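Notebook, remote clinic kit, April
Bench entry, continued from the Siltby pages

08:40. Unpacked the second trunk back from Siltby. Everything on the packing list is in it except the spare cuff for the adult blood pressure monitor. Jaruwan Prasertsri signed for the trunk at the site clinic, so I have written to her to ask if the cuff is still in the treatment room. The drug box came back sealed and the seal number matches.

Charged both pulse oximeters overnight. Unit A read 98 on me, sitting, left index finger. Unit B read the same after a slow start. I let B run on the bench and the display dropped out twice when I moved the lead near the plug. Lead swapped for a new one, no dropouts since. Old lead is in the reject bin with a tag on it.
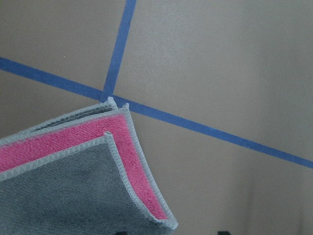
Two strips of blue tape, crossing.

10:15. Cold box test. Packed it the way the Siltby medics do, with ice packs on the sides and top and the vaccine carton in the middle, dummy vials only. Logger set to read every 2 minutes. Last time we started with packs straight from the freezer and the carton went below the limit in the first hour. This time I left the packs out until they sloshed when shaken. Lid closed at 10:31. Plan is to leave it shut for 16 hours, which is the worst road time we have had to that site including the checkpoint stops.

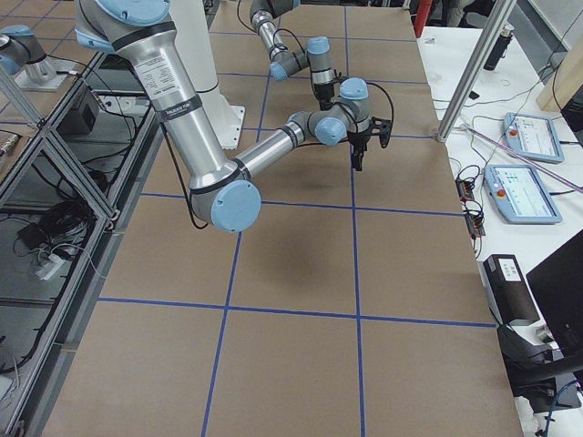

While that runs I went through the oxygen paperwork. Skonik want the regulator serials on the same sheet as the cylinder serials, and our form has them on separate pages. I have redrawn the form with one row per set. Ahn asked for the old layout to be kept for their own clinic, so there are now two versions in the folder, marked S and A. Please don't merge them.

Stretcher straps checked for wear. One buckle is stiff. Cleaned it, still stiff, ordered a replacement.

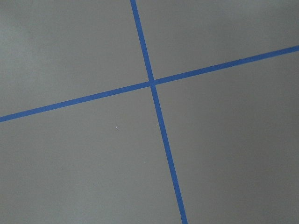 Blue tape on the gray surface, long strips in both directions.

14:20. Call with Dratard about the standby ambulance. Their suction unit is due for service at 4000 hours and they had no record of the current reading. They will read the counter and call back. Until then I have it down as unconfirmed on the readiness sheet.

Also asked them about the battery for the transport ventilator. They carry one spare. Our site plan says two. Either the plan changes or they buy another, and I'd like the second. Raised it with the desk.

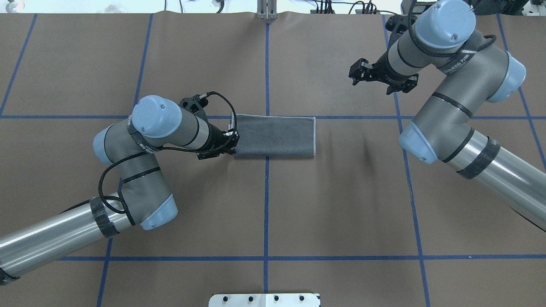 2 min read

16:50. Jaruwan replied. The cuff is there, hanging on the wall hook behind the door, and she will send it down with the next crew change. Packing list amended to show it as on loan to site.

To do: pull the logger file in the morning before opening the carton, check unit B again on the new lead, chase Dratard for the counter reading, print form S.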